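Search this notebook Search Clear

October 16, 2026
Bench log, Plirklow arm, wrist camera and clear stuff

Picking up where I left off with the new wrist mount. The bracket finally fits! I reprinted it with the slot two millimeters wider and the ribbon cable slides in without that nasty kink at the elbow of the gripper. Genalyn had told me to do that back in September, and I said the old slot was fine, and it wasn't, so she gets the credit in writing.

First job was the wiring. I moved the camera cable to the outside of joint four and tied it down in two spots, with a loop big enough that the wrist can turn all the way both directions. Ran the full sweep slowly with my hand on the stop button (the new one, the big one, much better than reaching for the keyboard). No snagging. Then I ran it again at normal speed and heard a tick near the end of travel, which was just the tie tail hitting the base plate. Trimmed it.

Gripper servo next. I had the closing limit at 700 in the config and it was buzzing every time the fingers met, so I backed it off in little steps until it went quiet. Now the open value is 242 and the closed value is whatever is in the file on the shared drive, please don't edit it from memory, Precious, I love you but please.

On to the fun part, clear objects. Solid blocks and cardboard have been easy for weeks, and I wanted to see how bad things get with something transparent. Pretty bad! The detector likes edges, and up close a clear wall gives it all sorts of edges that have nothing to do with where the thing really stops.

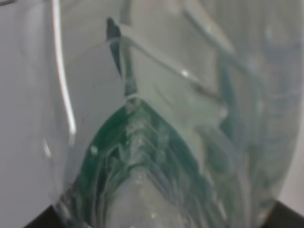
So the plan is to quit trusting the wrist view for the last bit of the approach. The way I have it in my head: find the object from farther back, while the outline still makes sense, lock in a position, and then go in on joint angles alone with the camera ignored. Stop at 90 mm, take one last look, commit. I sketched the states on the whiteboard and copied them into the Kereama script as a new mode called "blind_in", which is a terrible name and I'm open to suggestions.

Tried blind_in on a cardboard tube first so I wouldn't be chasing two problems at the same time. It came in a hair to the left, every time, same direction. That smells like the camera offset and not the arm. I measured the new bracket with the calipers and sure enough, I never updated the offset after the reprint (the wider slot pushed the lens over). Fixed the number, reran it, tube dead center. I may have said "ha!" out loud to an empty shop.

Haven't run blind_in on anything clear yet. I want softer finger pads on first. The ones on there now are hard printed plastic and I don't feel like sweeping the floor. There's a sheet of silicone in the drawer under the Skestport power supply, and Precious says the 73 template cuts pads that fit our fingers, so I'll use that.

Also, lighting. The lamp over the bench throws long shiny streaks on anything smooth and curved, and I think half my false edges are coming from that. Going to try bouncing it off a sheet of white foam board before I spend money on the Lultix panel Genalyn keeps sending me links for. It's a nice panel, I admit it.

Still to do:
- cut pads, glue them, leave them overnight
- foam board over the lamp
- put a maximum on gripper effort so it gives up before it squeezes too hard
- save the wrist frames with joint angles in the file name
- rename blind_in

Arm is parked and powered off at the wall. The calipers are in my drawer, not lost.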